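Home | Archive | Threads | Search | Subscribe

Print this message | E-mail this message

Subject: Re: zip bags for small stuff, which ones hold up?

Huia Donnelly wrote:
> I have almost 40 of the plain clear ones from Judwood and the sliders
> keep coming off in my hand. Does anyone use the frosted kind with the
> pictures on? I want them for travel, socks and chargers and so on,
> and I don't want to buy 30 more of something useless.

Hi Huia and all,

Yes! I've been using the printed ones since July and I like them a lot (more than I expected to, given how cutesy they are). The one I photographed has a little dark animal with tall pointy ears next to the zipper and a leafy sprig on the other side. Two pictures from the same afternoon, the bag and then the floor end of things: 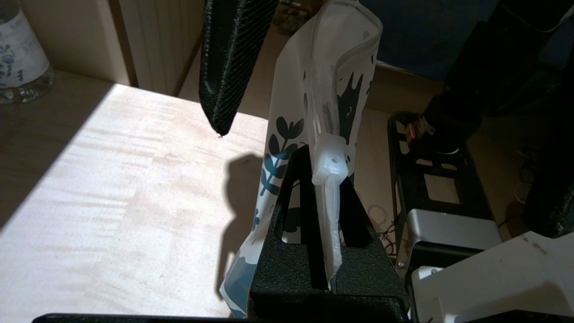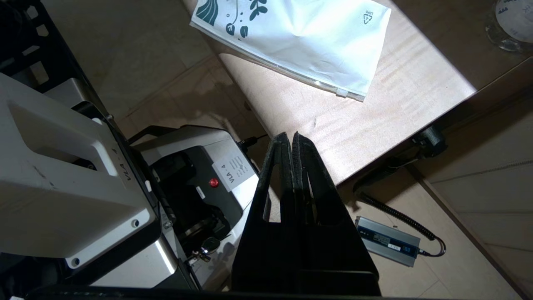 WHAT I LOOK FOR NOW

First, the slider. You want a chunky one, with a bit of a flare so your thumb has something to push on. My old Coltia bags had a skinny flat thing and I lost 3 of them in one weekend, just pinged off across the bathroom, never seen again.

Second, frosted over clear. You can still tell socks from cables, more or less, but your whole suitcase doesn't look like an evidence locker. The clear Sombatkul ones are nice and thick but they show every wrinkle, and they stick to each other in the drawer.

Third, look at the ends of the zipper track. If the slider can run right off the end, it will, usually while you're standing in line somewhere. I fold a bit of tape over the ends of mine before I pack anything in them. Takes a minute and looks terrible, oh well.

For filling them I open the slider all the way, put the soft things in the bottom corners, lay the bag flat and lean on it with my forearm, then close it nearly to the end, squeeze once more and finish. Don't overstuff! The corners go first.

Jakik does a mixed pack in a few sizes, order code ends in 912 if you want to search for it. The medium is the one I reach for. The big one is too big for anything except a sweater.

Let me know what you end up getting, and whether you ever found those chargers.

Comments (3)

marnie_k: The tape trick works on freezer bags too.

Tobben: I get the mixed pack and give the tiny ones to my sister for buttons.

packrat22: Does the print rub off? Mine did after a couple of trips.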